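How Do You Shop for a Robot?

Imagine your school wants a robot helper for its snack stand. Hooray! But who pays for it, and how do you know which one to get? 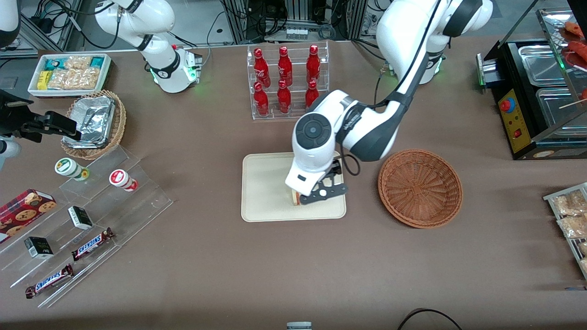 Buying a robot is a bit like getting a puppy. The puppy costs money, but so do the bowl, the leash and all that food! Grown-ups call the whole pile of costs a budget, and making one is a kind of detective work.

Start with the job

Write down what you want the robot to do. Will it pick up a candy bar? Put a snack on a tray? A robot arm needs a "hand" called a gripper, and grippers come in lots of shapes. Two fingers can pinch a small packet. A suction cup might be better for a smooth, flat box.

Do you need one arm or two? Two arms can share the work, but they need more table space and more money – so think hard before you ask for both!

Get out your ruler

Man-lok Chow plans equipment for Sternham School, and he began with a tape measure and a roll of masking tape. He marked the robot's reach right on the table. Oops! The tape ran straight over the spot where the napkins go, so the napkins had to move.

Add it all up

The arm is the big number on the list. Then come the small ones, and they are sneaky! Here is part of Man-lok's list, in dollars:

Spare gripper fingers: 70
Trays and baskets: 40
Safety signs and floor tape: 200

That makes 310 dollars before anyone has even picked an arm. He also left room for repairs and for teaching the staff how to use the stop button.

Try it yourself

Pick a job at home, like sorting socks. Draw your robot, then list every single thing it would need. Don't forget the plug! Ask a grown-up to help you look up some prices, and see how big your total gets.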